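Open day at the Poreven teaching lab, September 20, 2022

We got in at the second entrance, signed the sheet and were given 2 hours. The first stop was the sorting area, where small supplies get put away.
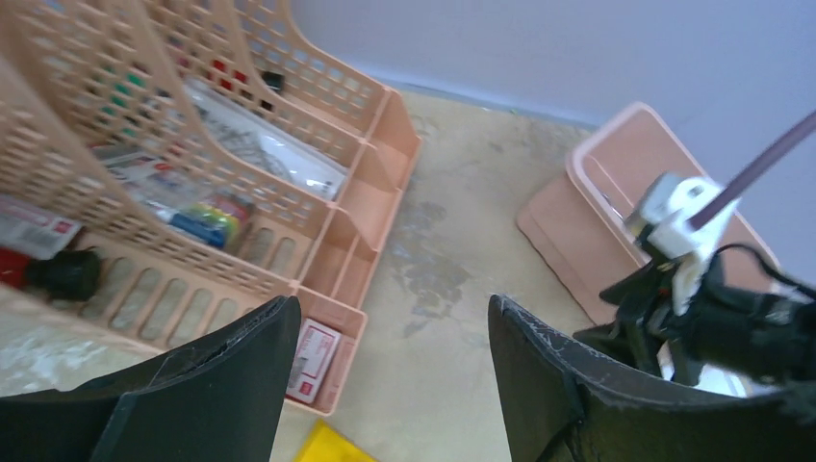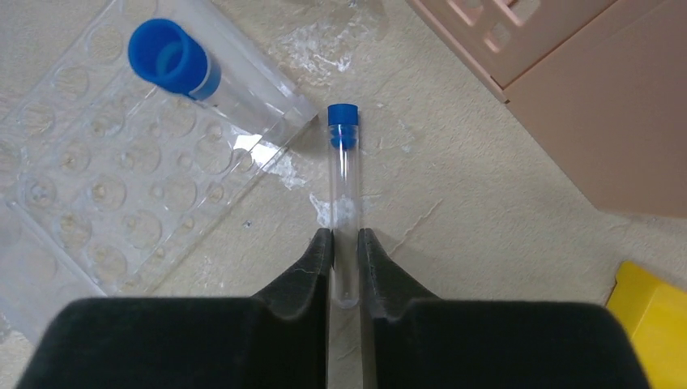

Poreven goes through a lot of stoppered tubes. The guide said they order them in boxes of 100 from Srivastava and the well trays in packs of 50. Organizers are restocked every morning, and anything without a label goes back to the storeroom.

After that we walked over to the Urum building for the cold room, which was closed until noon. Coffee was free. Parking was not. The next open day is in May.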